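**Trindville workshop announces a hand-held gripper you can build at home, given a clear table and some patience**

TRINDVILLE, September. The Jarasent shared workshop today releases the plans for the Grirnex, a two-fingered gripper tool that is carried about by a person and used on whatever the household has lying around. The plans are free. The parts are not, and neither are the second set of parts that most builders will need after the first weekend.

Grirnex began as a bench project and was meant to take 3 evenings. It took the whole of the winter and a good deal of the spring, during which the workshop's only decent vice was booked solid and relations with the bookbinding group cooled. The published version is the second design. The first had fingers that met beautifully at the base and missed each other at the tips, and it now holds a door open.

The body is black, the fingers are yellow, and the colours were settled by what was left on the shelf. Builders with a fuller shelf may please themselves. The fingers carry openings in their faces, and anyone tempted to fill these in to save time is asked to read page 2 of the notes first, where the subject is dealt with at some length and with some feeling.

Most of the testing is done on soft things. A block of wood will flatter any gripper, and cloth will not. Members have been taking the tool home and trying it in bedrooms, kitchens and one rather crowded landing.
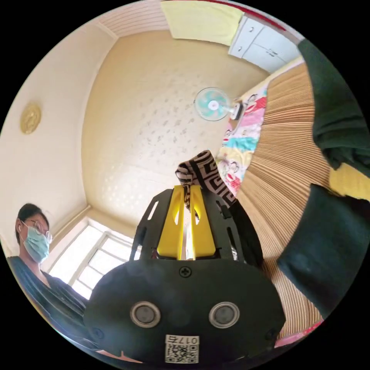
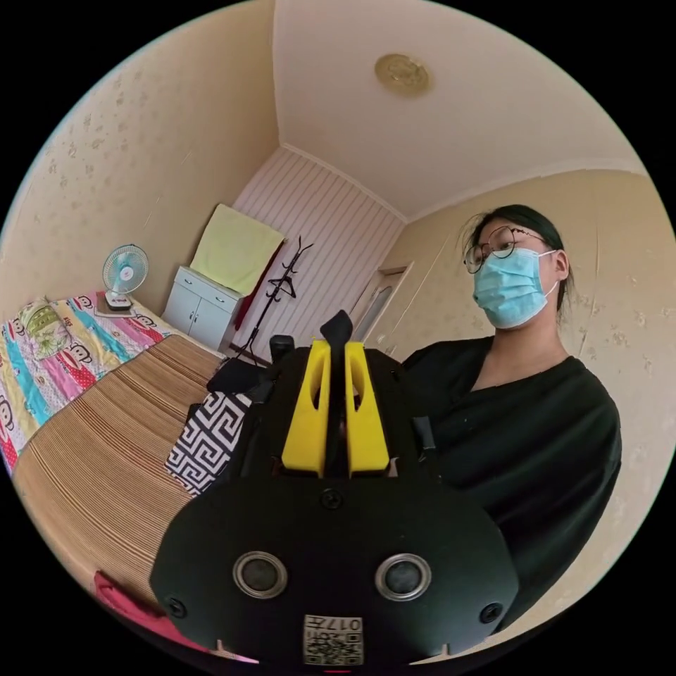

Manole has built one from the draft plans and reports that the assembly is easier than the notes make it sound, that the notes should say which way up the back plate goes before the screws are in, and that the finger spacing deserves a drawing of its own. A drawing has been added. The remark about the back plate has been passed to the person who wrote that page, who is thinking about it.

The workshop set itself a target of 1,000 practice grips before release, half of them on fabric. The 500 on fabric took far longer than the rest, chiefly on account of a fitted sheet. Results are written up in the build notes, including the bad ones, and the log has been left in its original spelling.

**What is being released**

- Drawings for the body and both fingers
- A parts list, with substitutes where the proper thing is hard to find
- Build notes, second edition
- The practice log

Kits are not offered. The workshop discussed kits, priced the small bags they would go in, and dropped the idea before tea.

Those who would like to try a finished Grirnex can do so at the Jarasent open evening on Friday, doors at seven. Please bring something to pick up. Socks, tea towels and cushion covers are all welcome; eggs have been tried and are no longer allowed. Parking is on the street, and the bell works if you lean on it.

Press questions may be left at the front desk in Trindville during opening hours. Printed copies of the plans are kept in the blue folder, which should stay in the building.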